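Trucos de casa > Limpieza
Por Leonie Kofler, junio
Última actualización: 18:40

Quitar la cal y las manchas de té de tazas y vasos

Rápido, que tengo prisa. Sirve para loza, vidrio y plástico duro. Aluminio no, que se pone negro.

Qué hace falta:
500 ml de agua caliente (del grifo vale)
4 cucharadas de vinagre blanco
bicarbonato, un puñadito
un cepillo de dientes viejo

Primero el vinagre con el agua, en un barreño. Tazas dentro, bien cubiertas. 10 minutos. Si la cal es de años, toda la noche y ya.

Sacar, no aclarar todavia. Bicarbonato en el fondo, unas gotas de agua, pasta. Frotar en círculos con el cepillo. El borde también, que ahí se queda la marca del té y luego se nota al beber. Va a hacer espuma, normal.

Aclarar con agua fría. Oler. Si huele a vinagre, otra vez con una gota de jabon.

Secado: boca abajo sobre un paño, o tumbadas si el paño es fino y no corre el aire. Nada de apilar húmedas, se pegan y cogen olor.
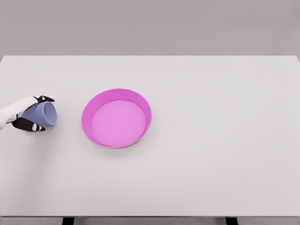 Chaiwat Nakpan comenta que con ácido cítrico le va mejor, una cucharadita en el mismo medio litro, y que así no huele la cocina entera. Vale también. Eso sí, con guantes si hay cortes en las manos, y nunca mezclado con lejía. El vinagre tampoco.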